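Progress report on the Skosolora kitchen and workroom refit, April

Hi all,

You asked for something a bit longer than my usual two paragraphs this time, so get a coffee. I've tried to put the money near the top, because I know that's what gets forwarded, and after that I've gone through the place more or less in the order I walk it in the morning.

Money first, then. The Gebretsadik grant came in on time and we've spent from it on three things so far: the counter tiling, the electrical work, and the shelving deposit. The tiling came in under the quote (hooray). The electrical work came in over it, by $200, and I'll explain that further down because it's a fair question and I'd ask it too. The shelving deposit is exactly what it said it would be. What we have left in the refit line is $1,183, and every dollar of that is spoken for except a small cushion I'd like to hang on to until the sink is in. I've learned my lesson about sinks.

The tiling. I can't tell you how happy I am with it. You may remember we went back and forth for ages between a sealed counter and tile, and the argument for tile was that we could replace one square when something got dropped on it instead of living with a scar forever. We went with a plain square tile in a light peachy beige with thin white grout, nothing fancy. It wipes down beautifully. The crumbs show up, which I was grumpy about for a week and now think is a good thing, because people clean up what they can see! The grout was sealed twice. I asked Iltik, who supplied the tile and did the laying, whether a third coat was worth paying for and they said to wait and look at it in the fall, so I've put a note in the calendar and not in the budget.

One thing I want to own up to is that the lines of the tile don't run quite true along the back corner. The wall is older than any of us and it leans. Iltik offered to start from the other side and hide the difference behind the fridge, and I said yes, and then we moved the fridge. So now you can see it if you go looking. I've decided to stop going looking.

Now the electrics, and the extra $200. When we wrote the application, the plan was to reuse the wall outlets we had and simply put new covers on them. Once the old counter was out, the electrician found that two of the outlets on the long wall shared a line with the hall lights, and wasn't comfortable leaving it like that with kettles and hot plates on it. Neither was I. So the long wall now has a line of its own, with its own breaker, and that's where the money went. I have the invoice and I'm happy to send it separately.

What that didn't give us is more places to plug things in. We have the same number of wall outlets we started with, only safer ones, and in a workroom where everybody turns up with a charger or a glue gun or a label maker, it isn't enough. For now we're getting by with power strips on the counter. I've tried a few kinds. The long skinny ones slide around and end up in the way of whatever you're rolling out, and the cord always seems to come off the wrong end. The round ones are much better on a counter, I think, because people can come at them from any side and they don't take up the whole back edge.
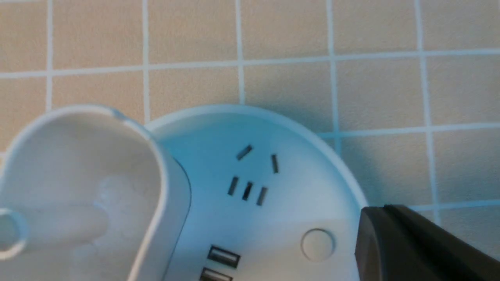
The thing I keep having to remind people about is water. We've made a house rule that no strip goes within arm's reach of the sink, and that cups stay away from the sockets, and I've put up a sign, and I've moved a good many cups. The rule is slowly sinking in. I'd still like to get to a point where we don't need strips on the counter at all, and I've asked for a price on a raised outlet rail along the long wall, mounted up off the tile so a spill can run underneath it. I don't have that price yet. I'm not asking you for it in this report, I only want you to know it's likely to be in the next one.

We've also set a rule that anything that heats up goes straight into the wall and never into a strip. Kettle, hot plate, iron, the lot. The electrician was very firm about this and I've been passing the firmness along. It does mean a bit of lining up on busy mornings, and I've had some sighs about it, but the breaker hasn't tripped once since the new line went in, and before that it was a regular event.

Shelving. Brindia are making the units and they're running late. They told us early, which I appreciated, and the new delivery slot is 11 in the morning on a day they'll confirm by phone. In the meantime the dry goods are in stacking crates under the window and the craft stuff is in my office, so if you visit and wonder why I'm sitting behind a wall of yarn, now you know. We did use the delay to change one thing in the order. The bottom shelf was going to be fixed, and it's now going to lift out, so we can roll the flour bin in underneath. No extra charge for that, I checked.

How the room is being used. We're open to groups again, and have been for most of this reporting period, though with the sink corner taped off. There are 7 groups using the space regularly now. The breakfast group is back, the two sewing groups have merged their slots so they can share the big table, and there's a new repair group that meets in the evening and is, as you'd imagine, very hungry for outlets. They've been good sports about it. They also fixed our toaster, which I'd given up on and had already taken out of the inventory, so it's back in the inventory.

I did a quick round of asking people what they thought of the new counter. It was informal, me with a notepad by the door, so please don't treat it as a survey. Mostly people like how light it is. A couple of the breakfast regulars said it's cold on the forearms early in the day, and they're right, it is. One of the bakers wants a smooth spot for dough because the grout lines leave marks, so I've bought a big cutting board out of the small equipment line and it lives at the end of the counter. That seems to have done the trick. Somebody also asked for hooks for aprons and I can't believe we forgot hooks. They're on the list.

What's slipped. The sink, mainly. The one we ordered arrived with a chip at the drain and went back, and the replacement is on its way but I haven't been given a date I trust. Until it's in, dishes are being carried down the hall, and it's slow and drippy and everyone's tired of it, me included. The plumbing itself is roughed in and has been checked, so once the sink turns up it should be a morning's work. Painting comes after the sink, so painting has slipped as well. I'd told you the whole room would be finished by the time I wrote this, and it isn't. I'd rather be late with the paint than have it splashed and scuffed before it's cured.

What's coming up, in the order I hope it happens: shelves in, sink in, paint, hooks, and then the label-everything weekend that I'm looking forward to far more than is normal. I'll also get the outlet rail priced properly, with the electrician's opinion attached, so you have something solid to look at.

Two things I need from you. The first is an okay to cover the extra $200 on the electrics out of what we saved on the tile. It fits, and I've shown it that way in the attached sheet, but the grant letter says to ask before moving money between lines, so I'm asking. The second is whether you'd like the final report before or after the paint is done. I can do either, though the photos will be a lot nicer after!

If you want to come and see it, mornings are best, when the breakfast crowd has cleared out and before the sewing machines start up. Ring the side bell, the front one still doesn't work.

Thanks as always,
Room coordinator, Skosolora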